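Learning a language badly, on purpose

24 May 2018

Quick one before work. Meant to write this up weeks ago and kept putting it off, so it's going to be messy.

People keep asking how the language thing is going. Fine! Slow. I can order soup. I can read the label on the soup. I can't understand a word the person behind the counter says back to me, so I smile and say yes and then I've got bread as well.

Background for anyone new – I started in October. No class, no plan, just a secondhand textbook with someone else's pencil all through it. Whoever had it before me got to chapter four and quit. You can see it happen. The handwriting gets angrier and then the pages are clean. I was very proud the day I passed chapter four. Then I got stuck in chapter five for most of the winter, so.

What I did first, which was dumb: word lists. I found one of those lists of the 1,000 most common words and decided I'd learn it top to bottom. Made cards. Cut them out by hand, in front of the tv. And I did learn a lot of them, sort of, in that I could look at a card and say the word. But only in the order of the pile. Shuffle the cards and I was gone. Also the top of that kind of list is all "of" and "which" and "than". Try feeling excited about "than" at six in the morning.

Then the next list was 3,000 words and I just looked at it and went and did the dishes.

What helped more was the radio. There's a station out of Redivska that streams online, mostly weather and farm prices and people calling in to complain about roads. Perfect. The same words over and over. Rain, north, morning, tomatoes, road, closed. I had it on while cooking, not really listening, and one night I understood a whole sentence without trying. The sentence was "the bridge is still closed." I have never been so happy about a bridge.

So that's my first tip, if this is a tips post, I don't know if it is. Boring radio. Not the news, the news is too hard and everybody talks too fast. Weather. Prices. Anything where they repeat themselfs.

Second thing – talking out loud to yourself. I felt like an idiot for the first month. I narrate what I'm doing. I am opening the drawer. Where is the spoon. The spoon is under the other spoon. Bad grammar, nobody there to fix it, fine. It gets your mouth used to it. My mouth was the problem way more than my brain. There's a sound in the middle of the word for "Thursday-ish things you do at your aunt's house" (it's one word, I love it, can't spell it) that I still can't make without coughing.

Third – 10 minutes. Every day, 10 minutes, even when I'm wiped out. I used to do two hours on the weekend and then nothing, and then feel guilty, then nothing again. Short is better for me. Maybe not for you. I do it on the bus to Trirham, standing up usually, with the book folded over so people can't see that I'm still on the chapter about buying shoes.

Things that did not work: labels all over the house (stopped seeing them after two days, and the one on the fridge fell into the butter). Movies with subtitles – I just read the subtitles. Changing the language on my phone. Do not do this. I couldn't find the setting to change it back and set an alarm for the wrong half of the day and was late.

The dictionary question, since I got a couple of emails. I use the old Pfister pocket one. It's missing plenty, and some of the example sentences are pretty bleak ("the widow sold the second cow"), but it fits in a coat. The big one stays on the shelf. I've looked things up in it twice.

Also cases. I said last time I'd write about cases and I'm not going to, I don't understand them. I get the first two. After that I pick an ending that sounds nice. People have been kind about it.

Where I'd like to be by next fall: able to have a dull conversation. That's the whole goal. Where are you from, is it far, did it rain there. I've got a trip to Clukeck half planned and I'd like to get through a meal without pointing. If I come back having understood one joke I'll count that as extra.

Oh and somebody asked how many words I know now. The honest count last weekend, going through the cards with the ones I hesitated on thrown out, was a bit under 1,000. So yes, I'm back where the first list said I'd be by christmas. But these ones I can use in any order.

Ok bus. More when I finish the shoe chapter. If you know a station that's even duller than mine, leave it in the comments, I'm serious.
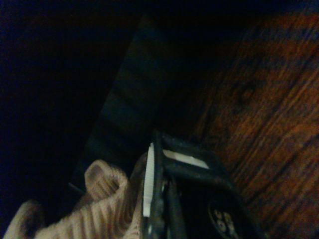
Black gripper, white strips.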